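Belhaj Allotment Association
Minutes of the February meeting, held in the back room at 7.30 pm

1. Apologies
Four members sent apologies. The meeting was quorate.

2. Minutes of the last meeting
Agreed, with one correction. The plot next to the lower gate is full size and should be charged as such.

3. Water
The lower tap has been leaking at the joint since the frost. Drustari quoted 167 pounds to replace the tap and lag the pipe up to the first trough. Agreed to accept. The water will stay off until the work is done. Members on the lower plots may fill cans from the top trough in the meantime.

The second-hand tank offered by a member was discussed. It holds 1000 litres but has no lid and would need a stand. Deferred until someone has measured the space behind the shed.

4. Paths
The main path is badly rutted between the gate and the compost bays. Woodchip will be delivered on a Sunday morning, weather permitting, and tipped by the gate. Please do not park there that day. Members were reminded that side paths are kept up by the plots on either side of them and must be wide enough for a barrow.

5. Vacant plots
3 plots are vacant. Two will go to the top of the waiting list at full size. The third is heavily overgrown with bramble and will be offered as two halves, with the first year's rent waived on both. The chair will write to the people concerned.

6. Seed order
The order to Zetelari closes at the end of the month. Forms are on the shed door. Onion sets are dearer than last year and shallots are not being offered. Seed potatoes will be handed out from the shed as before, paid for in advance.

7. Rubbish
Glass and plastic sheeting have again been left in the compost bays. These must be taken home. Drinks cans can go in the blue bin by the gate, rinsed please, as wasps were a nuisance last summer. 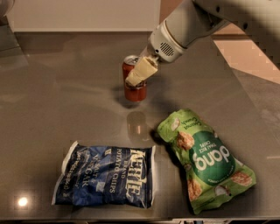 The skip was discussed. Several members were in favour of hiring one in spring, others felt it would be filled by people from outside the site. Put to a vote and carried. Prices to be brought to the next meeting.

8. Any other business
The padlock on the top gate is stiff and will be oiled. A request to keep hens on plot 3 was held over until the lease has been checked.

The meeting closed at 8.50 pm.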